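Best way to get old shelf paper glue off a dresser top?
Posted by Judero, 28 July 2019

I bought a used dresser for the spare bedroom. The previous owner had covered the top with sticky shelf paper, and when I pulled it off most of the glue stayed behind. It is a yellow layer that grabs dust. The top under it is painted white and the drawer fronts are stained wood. I tried dish soap and hot water on one corner and it did very little. I don't want to repaint if I can avoid it, and I don't know what kind of paint it is.
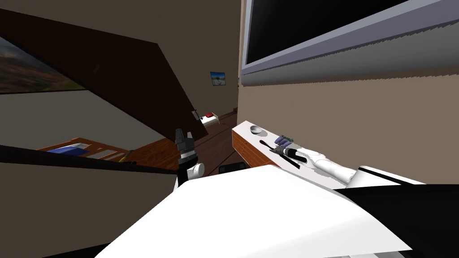

I have mineral spirits, rubbing alcohol and a plastic putty knife in the house. Which one do I start with? The dresser cost me 50 dollars, so I don't want to spend much on products.

Dean Parsons
Start with the mineral spirits. Alcohol will soften latex paint and you don't know what you have. Test at the back edge first. Put a little on a rag, lay the rag on the glue for a few minutes, then push the softened glue off with the putty knife held nearly flat. Work on a small patch at a time. Open a window and keep the rag away from the stained fronts.

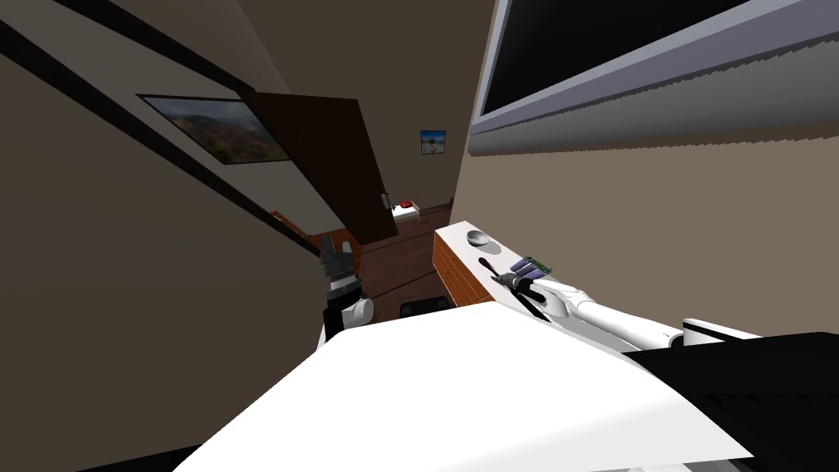
When the glue is gone, wash the surface with dish soap and water, rinse, and let it dry overnight before you set anything on it. Lay the used rags out flat outside until they are dry. Don't ball them up in the trash.

If the test spot goes dull or color comes off on the rag, stop and use cooking oil. Leave it on for 2 hours under plastic wrap. It is slower, but it's easier on paint.

Trostia
just sand it. 150 grit and then 200 something, repaint, done in an afternoon

Yu
I would not sand over glue. It gums up the paper right away, and if the dresser is old the paint could have lead in it. A hair dryer on low worked on my kitchen shelves. Warm a small area and scrape while it is soft. I still had to wipe off a thin film afterward with mineral spirits.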